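Keltel Free Resources – pre-release safety and permissions check
Checklist with comments, November build
Filled in by Judit Sárközi

Item 1. Script permissions
Result: pass
All scripts in the Purkow dock set are modify and copy. The elevator script asked for debit permission in the last build. It no longer does. Anyone still using the old elevator should delete it and take a new one from the vendor box.

Item 2. Script load
Result: pass with comment
The full dock set runs 29 scripts when everything is out. The airlock doors account for most of the load. People on small parcels should leave the second airlock packed. I have added a line about this to the notecard.

Item 3. Physics and collisions
Result: fail, fixed, rechecked
The ramp on the Lokard landing pad had a gap at the top edge and avatars dropped through it. The physics shape is now set to convex hull and I walked it in both directions with no trouble. Vehicles not tested – see item 7.

Item 4. Flashing textures
Result: pass with comment
The warning beacons were set too fast. Slowed down, and a touch menu added so the owner can turn them off. Please do not speed them up again without asking.

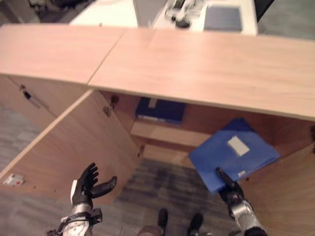
Item 5. Furniture and moving parts
Result: open
The Katona office pack has the most moving parts of anything we give away, so it gets its own check. Each hinged part should open on touch, stop at the set angle and return to the same place. The desk drawers pass. The cabinet does not: its door should swing out far enough to show the inside, like the light wood one in the photo, and ours stops halfway and clips through the side panel. The wood texture is fine. Recheck after the pivot is moved.

Item 6. Donation box
Result: pass
Pays the group account only. Tested with 40 Linden Dollars, and the thank-you message came up once. Hover text says donations are optional.

Item 7. Vehicles on the landing pad
Result: not done
Needs two people. Evenings are best for me.

Item 8. Listen channels
Result: pass
Doors and beacons both used channel 300, so one command set off the other. Beacons moved to 601. The notecard still gives the old number on the second page – to be corrected before release.

Release status: hold for items 5 and 7 and the notecard fix in item 8. The dock set can go out on its own if the landing pad is left out of the box.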